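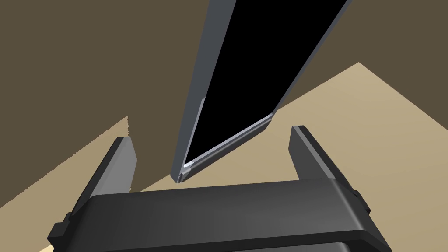
My sister texted me back that sourdough people are the marathon runners of the kitchen and she is begging me to just buy a loaf. Fair! But I'm on day 15 of this starter and I'm not quitting now. Little thread on how it's going 🧵

---

So I got the flour from the Hosseinzadeh bakery over on Mirkgate, the one with the green awning. They sell their whole rye by the scoop out of a big bin and it smells amazing (kind of like wet hay, but in a good way, I swear).

---

First week was a lot of bubbles and a lot of me bragging about bubbles. Then day five hit and it went totally flat. Looked like wallpaper paste. I came very close to dumping it in the compost.

---

Did not dump it! Kept feeding it, same time every morning, equal parts flour and water by weight. Day nine it started climbing the jar again and by day eleven it was doubling before lunch.

---

Things I'd do differently: use a bigger jar. I have scraped dried starter off the top of my fridge with a putty knife and I don't want to talk about it.

---

Also our tap water in Dravthorpe tastes like a swimming pool, so I leave a pitcher out overnight. Does it help? No idea. I've been doing it so long I'm scared to stop.

---

First real loaf came out last night. 456 degrees on the oven thermometer even though I set it to 450, lid on for 29 minutes, lid off for 17. Crust was great! The middle was a little gummy, and yes, I cut it too early. It was ten at night and I wanted toast.

---

To everyone asking about the discard: crackers. Olive oil, salt, whatever seeds are rolling around in the drawer, spread it thin and bake till it snaps. I've made three batches and I ate most of one standing up.

---

Next loaf goes in Saturday. Gonna try a longer proof in the fridge and a little less water, and I'm letting it cool all the way this time. Send me your scoring patterns please, mine looked like a parking ticket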